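The still was my idea, and I'd like that on the record before my cousin tells it his way.

I was working at the recycling yard in Mustcombe that May, mostly hosing out bins, and reading everything I could find about turning used fryer oil into diesel. Trucks came in, trucks went out, and all of them drank fuel I couldn't afford for my own van. Meanwhile every kebab shop between us and Runmont was paying somebody to haul the stuff away. You can see how a person gets ideas.

So I asked Saadet Sarıgül if I could have the oil from her place, the Gündoğdu, and she said I could have it if I stopped parking across her side door. Fair enough! I came home with 17 gallons of it in the back and the smell of onions in my hair for a week. I told everyone at supper that I'd be driving on the stuff by the end of the month.
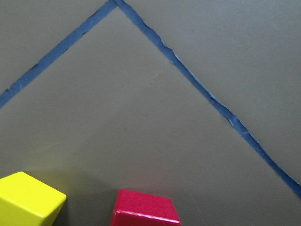

Muammer Duman wanted to know what I planned to do about the water in it, and whether I had thought about the filters, and whether I knew that old oil goes to jelly when the nights get cold. I said it was nearly summer. He said it wouldn't always be nearly summer, and took the last of the bread.

I went ahead in the garage. I had a water heater with the guts changed around, a pump off a dishwasher and a thermometer meant for candy. You warm the oil to 55 degrees Celsius, you mix in your methanol and your lye, you let it sit overnight and the glycerin drops to the bottom like syrup. That's how the book tells it. My first batch dropped nothing. It turned into soap, a whole tank of soap the color of weak coffee, and I had to dig it out with a garden trowel while Kadir Soylu stood in the driveway asking if I took orders.

The second batch was soap too. The third one I let stand for a day over low heat first, lid off, to drive the water out, and I hate to say who suggested that.

The third one separated. I went out at five in the morning in my coat and held the jar up against the bulb and there was a line across it, dark underneath and gold on top, so clean you could have ruled it with a pencil. I woke up the whole house. My mother looked at the jar, looked at me and asked if it was for salad.

Washing it and drying it took most of a week. I got eight gallons I was willing to trust, and I poured them into the van through one of Aslı Dönmez's good tea strainers (she has since been given a new one – a better one, too).
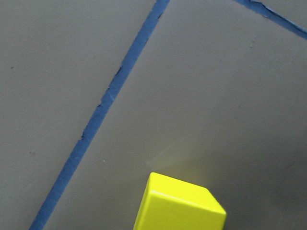

Gray and blue, with a little yellow.

It started on the second try. It ran a bit rough, then it ran fine, and when I backed out past the Gündoğdu the whole street smelled like somebody had opened a fish stand. Saadet came out in her apron and waved a dish towel at me. I took it as a blessing, though I was across her side door at the time.

I drove to Numinbridge, for no reason except that the road goes up and then comes down again and I wanted to hear the engine do both. At the top I pulled over. The odometer on that van had given up years before, stuck on 277, so I couldn't have told you how far I'd come. I ate a sandwich with the window down and listened to the engine tick.

Then it wouldn't start.

Dean Tunstall came up with the tow truck after dark. He pulled the fuel filter, tipped it toward his flashlight and watched a slow brown string come out of it.

"What have you been feeding this?" he said.

I told him. He wiped his fingers on his pants, smelled them, and asked if there was anywhere still open for fries.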